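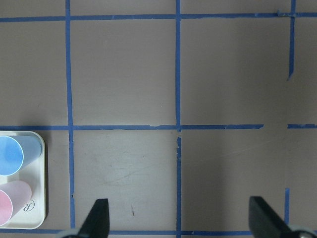 Blue tape lines on a gray-mauve tabletop.

When the cold room quits

Fludstead, 2023-11-15

Kristaps Dzene has serviced walk-in coolers for 26 years, most of them at Prurkden, a repair firm with two vans and a long customer list. Winter is busier than people expect. Outdoor condensers ice up, drain lines freeze, and owners assume the cold will cover for a bad compressor until the milk comes in warm.

Last January he took 50 calls in the first two weeks. A dairy shop in Laur had been running its fan nonstop for 72 hours before anyone phoned. The coil was a solid block.
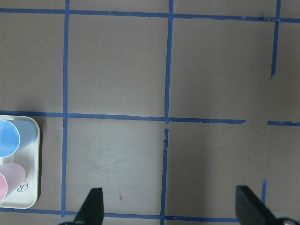 What owners can check

Door gaskets come first. Close the door on a strip of paper and pull. If it slides out easily, the seal is leaking. Look at the coil for frost, and keep boxes away from the fan - Dzene finds them stacked against it at most of his stops.

Anything involving refrigerant belongs to a licensed technician. A yearly service contract in the Pova area covers cleaning, a leak test and a look at the wiring,

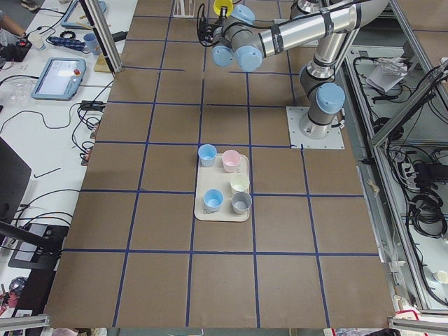 and most include up to 2 emergency visits. Dzene tells new customers to write the model number by the phone.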